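The Prasia Ferry

My grandmother kept the ferry timetable for Prasia in the drawer with the good spoons, although the ferry had stopped running long before I was tall enough to reach the handle. She would take it out on rainy evenings and read it aloud to me, all the little harbors in their order, and when she came to Fimunano she always slowed down, the way you do with the last bite of a pie.

It was 33 miles across, she told me, and the boat carried 80 people if they were friendly and fewer if they had brought goats. She had crossed one October with a cardboard suitcase and a jar of plums for an aunt she had never met (the aunt, I'm sorry to say, did not care for plums), and somewhere in the middle of all that gray water she decided she wasn't going back.

So when the town of Wosevach voted to hold an evening for the old ferry, I said I would make the map. I had never made a map of anything. I cleared the furniture to the walls, put the kettle on, and got down on my knees with a pencil behind each ear, feeling very much like an admiral.

The coast gave me no trouble at all. It was the water that stopped me, so much of it, and I couldn't think where the boat should go. I wanted her somewhere in the middle, at the very moment of deciding, and I must have knelt there until the tea was cold, trying to remember whether she had ever said if she could still see land.

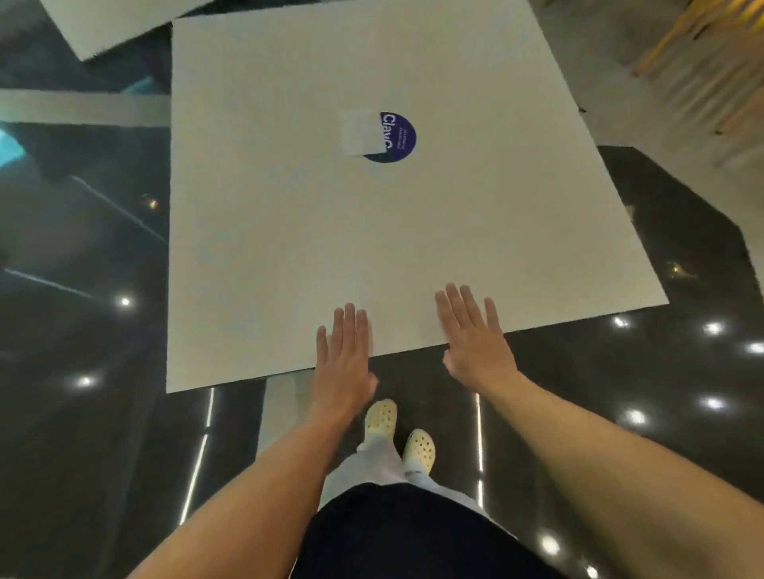 Put it nearer the far side, my cousin said from the doorway, because she told me she could smell the bread on MacLeod Street before she made up her mind.

I had never heard a word about bread. All those evenings, all those harbors, and she had given the plums to me and the bread to somebody else! We sat on the floor until past midnight, trading pieces of her back and forth, and then I sharpened a pencil and drew the boat very small, just outside Fimunano, with its smoke leaning toward the town.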